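Three First-Timers and a Very Long Ballot

I'll admit it, I had never been to a town council forum before May. I went to the one in Poltitz because my neighbor was going and she had the car (and, okay, she'd promised me dinner after). Three hours later I was still in my folding chair, taking notes on the back of a parking receipt!

Yaw Agyeman, Ward 5

Yaw is running on buses. Mostly one bus, the 126, which quits for the night before the second shift lets out at the Clamico plant. He has ridden it for years and can recite the timetable. When I asked what he'd do after fixing the bus, he laughed and said he'd take a nap.

He won his spot on the ballot with 109 signatures, nearly all of them collected at the stop outside the pharmacy.

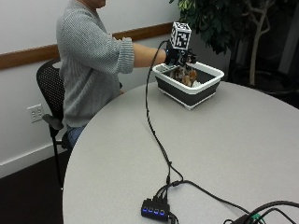

Mawuli Lamptey, At Large

Mawuli talks fast and apologizes for it, then talks faster. Her big issue is rent, and she wants every landlord in town on a public register. She's raised $3000 so far, most of it in fives and tens, and she writes her thank-you notes by hand.

Birkelska, Ward 2

Everybody just calls her Birkelska, even on the yard signs. She wants the library open on Sundays and she's not budging. Her opponent, Councilman Asante, has held the seat so long that his last real challenger has since retired to Florida. I liked them both, which makes my own vote harder. The library question got the loudest applause of the night, and we missed our dinner reservation.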